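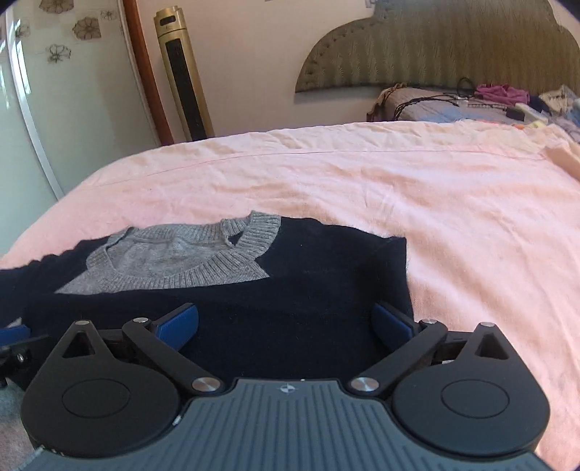
Home | Workshop | Kitchen | Sewing Corner | Tips A-Z | Contact

Tips from a season of building a hand-held gripper at home

If you've been following along you'll know I've spent most of my evenings since October building a hand-held gripper, the sort you hold and work yourself so a robot arm can later be shown the same job. Mine gets practised on folding jumpers, mostly on the bed, and I've made just about every mistake going. So these are the tips I'd have liked at the start, in no order at all.

Pivots first. If your linkage arms feel stiff, don't reach for the oil! Back every pivot screw off a quarter turn, work the arm through its full travel a few times, then nip them up one by one and stop the moment you feel drag. I did mine all at once the first time and spent a whole evening wondering which one was the culprit. A dab of the gentle threadlocker (the removable kind, please) keeps them where you left them.

Soft pads want washing. Flexible finger pads pick up lint from knitwear like you wouldn't believe, and once they're fluffy they slide straight off the wool. Warm water, one drop of dish soap, an old toothbrush, air dry. Keep them off the heater. I warped a pair that way and they never sat square again.

Print spares while the machine's warm. My brackets come off a secondhand Sendetti printer that takes ages to settle down, so now if I'm printing one I print two. The spares live in a biscuit tin with the colour of the matching part written on the lid.

Sand the ribs lightly or leave them be. Fine grooves on a grip body look smart and stop your hand sliding, but they fill with dust the minute you sand across them. Go along the groove with a folded bit of 600 grit, and only where there's a burr. I started with 200 on my first body and it looked chewed.

Practise on thick knits before thin ones. A chunky jumper gives the fingers something to get hold of. Tees and silky things are a misery -- you end up pinching the sheet as well, and then the whole lot comes along for the ride. Once you can fold a sleeve in without dragging the body of the jumper, try two garments with one on top of the other, dark and light, so it's easy to tell which edge you've got.

Pull the sheet tight. I know, I know, I never do it properly either. But a big wrinkle will catch a fingertip every time, and a fitted sheet with decent elastic saves a lot of muttering.

Cables! Give them a home before you start. A velcro tie every 54 centimetres or so was Didier Tessier's advice (he runs the bench nights at the Trultwood shared workshop) and I ignored it for months. Now I do it and I no longer spend the first ten minutes unpicking knots.

Keep a notebook. Mine has a line for each session: what I folded, which pads were on, what came loose. Trultwood has a proper log on the wall for their build, and it was up to 3,147 folds last time I looked, so I've got some catching up to do.

Next on my list is a softer trigger spring. If anyone has found one that suits smaller hands, drop me a line through the contact page, I'd love to hear what you used.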